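One Basket, One Living Room: Does a "Home" for Loose Things Keep a Floor Clear?

Project report, Household Design and Habits, spring term
Prepared for the Malhotra Study Room

1. Why I picked this

The advice is everywhere. If your living room is a mess, buy a basket. Put it where the mess happens and the mess will go into it. I have read this in magazines, in a handout from our own course, and on the back of a catalog from Pakden, the store where I ended up buying mine. What I have never read is anyone checking whether it works, or for how long, or what happens to the things once they are in the basket.

My project was a small check. I kept a tally of loose items on the living room floor of a shared apartment for 70 days, first with no basket and then with one. I went in expecting the basket to do less than promised, and I should say so at the start, because a person who expects a result can find it without much trouble.

2. The basket

I wanted something light, easy to rinse, and open enough to see into. The Pakden shelf had cloth bins, wire bins, and plastic ones. I took a cream plastic basket with small holes through the sides, a brown rim, and a handle at each end. The rim has a woven look meant to suggest wicker. I don't think it fools anybody from closer than the doorway, but it does soften the look of the plastic a little.
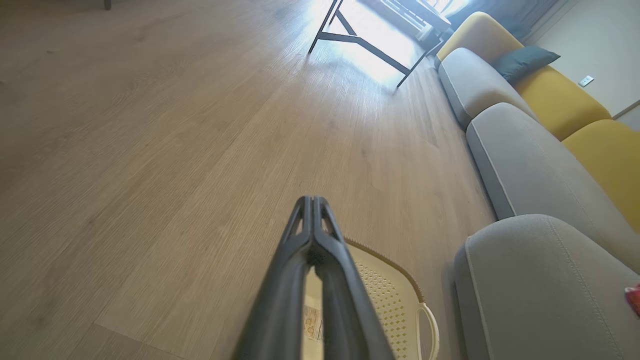 Figure 1. The basket on the living room floor, with the black metal table frame farther back.

The handles matter more than I expected. A basket that lives on the floor has to be moved every time somebody sweeps, and one without handles gets kicked along with a foot. My roommates and I all kicked the cloth bin we had last year. This one got picked up, at least in the first weeks.

The holes are a mixed blessing. They keep the basket light and let me see from the side that something is in there, but not what. Hair ties, coins, and pen caps all sink to the bottom, and a pile of socks hides them completely. If the purpose of the thing is to help you find what you dropped, the holes don't do much for it.

3. Where it stood

The catalog advice is to place the basket "in the path of the clutter." Our clutter has no single path. It collects beside the gray upholstered seat, under the table, and in front of the TV cabinet. I tried 3 spots in turn:

By the gray seat. Easy to reach when sitting down, and easy to trip over when getting up.
Near the table. Out of the way of feet, and for that reason mostly ignored.
Out in the open, between the seat and the TV cabinet. Ugly, and used the most.

The last result bothers me. The spot where the basket did best is the one where it takes up the very floor it is supposed to free. I raised this in my midterm draft and the comment that came back was that a basket is "visually calmer" than loose objects. Maybe so. It is still a thing on the floor. 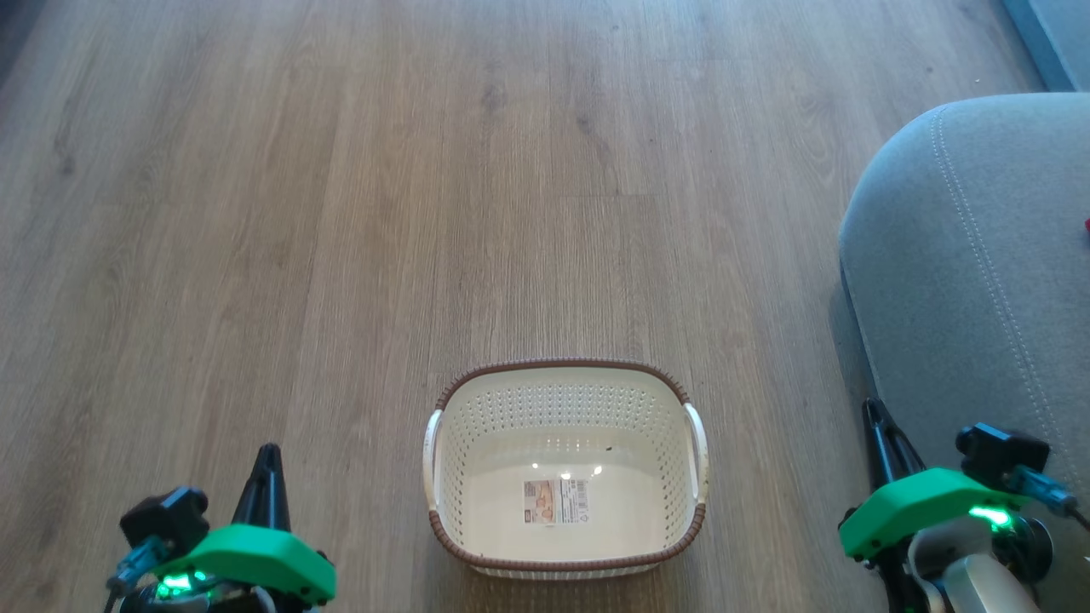
Figure 2. The basket from above, with its printed product label lying inside.

I measured a good day as one where the basket was empty by evening and nothing was lying on the boards near it. Those days happened. They mostly came right after somebody had people over.

4. What I counted

An item was anything smaller than a shoebox that was on the floor and did not belong there. I counted once a day at 9 p.m. and wrote the number on a sheet taped inside a kitchen cupboard. Shoes counted as one item per shoe, a decision I regretted. An item left lying for several days was counted again each day.

Over the whole 70 days I tallied 996 items on the floor. Only 193 of those came from the second half, after the basket went in. That looks like a huge drop, and if I were selling baskets I would stop the report right there.

There are two problems. The first is that I did not count what was inside the basket as floor items. A sock in the basket is still a sock that nobody has put away. On several evenings the basket was full to the rim and the sheet in the cupboard said zero.

The second is the sheet itself. My roommates knew about it. One of them admitted to picking things up at ten to nine. A fair test would have had them not knowing, and I did not find a decent way to do that in a place where we all share the cupboard.

5. The furniture does some of the work

Before the basket, I had assumed we lacked storage. I am less sure of that now. The TV cabinet has two small drawers in a pale green and a set of open compartments. We call it the Grukberg, after the name on the assembly sheet. A white cable sits coiled in one of the lower compartments, and there are compartments with nothing in them at all. So the floor was filling up a few steps from empty shelves.

My guess is that an open compartment at shin height asks for bending and a bit of arranging, while a basket lets you drop things from standing. If that is right, the basket wins on laziness. That might be a perfectly good reason to own one, but it is a different claim from the one in the catalog.

I also looked at Fleto, a lidded box from the same store that costs more. A classmate uses one. In her room the lid became a table within a week and nothing went inside anymore. One room proves very little, and I only mention it because I nearly bought the same thing. 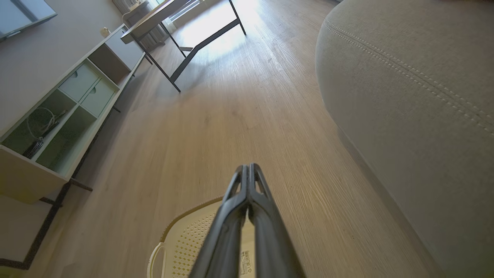

6. What I would do differently

Count the basket too. If I ran this again, the daily number would be floor plus basket, and I would add a second column for things that made it back to a drawer or a closet. That second column is the one I care about now, and I don't have it.

I would also run the two halves in the other order. The first half fell in midterm season and the second half mostly did not, so part of the drop may only show that we were home less and reading fewer handouts.

As for the basket, I am keeping it. It is easy to carry to the laundry room, which is what I have mostly used it for since April.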